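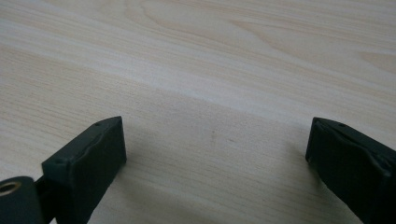
Flemirel hand grippers, view from the finger camera over the work table.

The Flemirel is a pair of hand-held grippers from Zultik for recording examples of two-handed work. The operator holds one in each hand and does the task at normal speed, and the recordings become training material for your robot's learning system. No robot is needed during the recording.

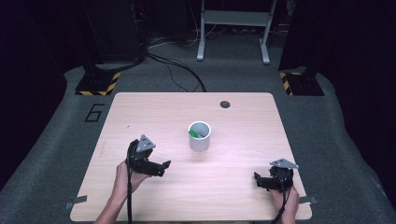 Each set is delivered with two grippers, cables and the software for sorting the episodes. We recommend to begin with a small task and to repeat it many times with small changes. A cup standing between the two grippers, with a little green object inside, is already enough for a first day of work. The gray triangular marker plate on top of each gripper should be kept clean. Most of our customers collect roughly 1000 episodes before the first training, and the Moncrieff package includes storage for 3000.
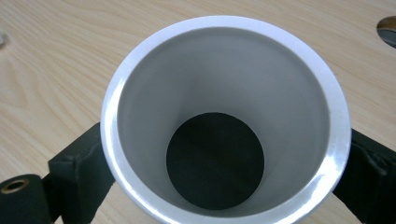

Please check the finger pads every morning and replace them when the grip feels weak. Spare pads are sold in bags of 39 from our shop in Tulbridge. For questions about delivery in December, write to Gavin Niven in the sales office.

2 comments | 39 shares

Related items
Flemirel spare finger pads
Flemirel cable set
Moncrieff storage package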